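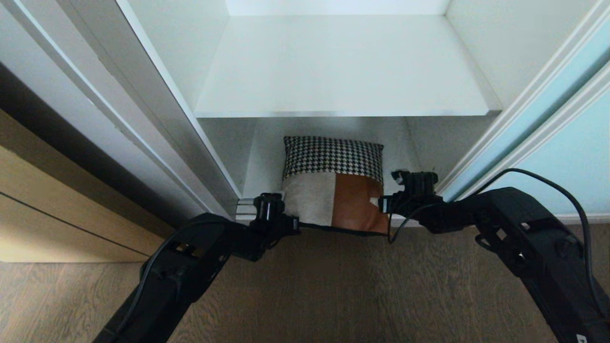

Which fingertips should we keep on the two arms for soft things like cushions?
The pale pointed ones for now, with the grip force set lower than for boxes. The flat pads go back in the drawer until we have a thinner version.

August, notebook of the soft objects work. Written after lunch, corrected at 16:20.

Setup today: both arms with the same gripper body, only the tips are changed between the runs. Controller is the Drostix, firmware not touched. Tudur Phillips made the wrist calibration in the morning and I did not repeat it.

Task is the cushion in the low compartment of the white cabinet, one gripper at each side. The cushion has houndstooth cloth on top and under it a beige part and a brown part that looks like leather. This matters for us, because the left tip works against the beige cloth and the right one against the brown. I had expected the same force to be good for both. It is not. On the brown side the tip slides before it holds, and then it catches suddenly at a fold.

Runs:
Pointed tips, 39 tries, 38 lifted over the cabinet edge. The bad one was a slip on the right.
Flat pads (from Foulkes), stopped early. They are too thick to go between the cushion and the side wall, and they push the cushion deeper in. I did not write a score because it would not be fair to compare.

Closing speed: 70 percent on both sides. At full speed the left arm arrives first and turns the cushion a little. Delyth Wynne thinks this is a delay in the Ultar driver – I think it is my waypoint for the left elbow, which is longer. We should log both joints and look before somebody changes the driver.

Delay on the head camera is 300 ms when the recording is on. For this task I can live with it, for the folding task surely not. Nerys Bevan has asked if we can record at lower size. Not tried.

Cables: the thick one on the right arm makes a high arch and I don't like it so near the door frame. The thin wire at the right gripper hangs in a loop under the cushion corner. Please tie it again before the next runs, with a bit of slack for the wrist rotation.

To do
– right force up in small steps, left stays as is
– ask Ynyr Wogan for flat pads at half thickness
– same test with the cushion turned, so the brown part is on the left
– save the settings file under the name Trultau_soft, the old one is overwritten (my mistake, sorry)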